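Town Council > Meetings > Public Safety Working Group > Minutes

Jasitz Public Safety Working Group
Minutes of the November meeting

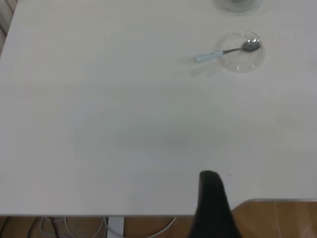 Photo: Pascal Heitmann

Present: Padmavathi Rodrigues (chair), Lieven Visser, Desmond Quintanilla, Kai Lenz (minutes)
Apologies: Pascal Heitmann

The meeting was opened at 6 p.m. The minutes of the last meeting were accepted with one correction: the name of the street is Strobel Lane, not Strobel Road.

1. Threats against elected members
Mr. Visser reported that seven threatening messages were received by council members since the summer. All were given to the police. Two members have asked that their home address is removed from the public register. The group supports this request and will send it to the council.

2. Security at open office hours
Ms. Rodrigues wishes that the office hours at Drola Hall continue as before — with the door open and no appointment. Mr. Quintanilla did not agree. He asked for a second staff member in the room at all times. After a long discussion this was accepted, three in favor and one against (Ms. Rodrigues).

3. Petition on police patrols
The petition for evening patrols near the station has 1804 signatures. Mr. Lenz will ask the police for a written answer before the next meeting.

4. Other matters
The key for the side entrance is still missing. Mr. Visser will order a new lock.

Next meeting: January, same room. The meeting was closed at 8 p.m.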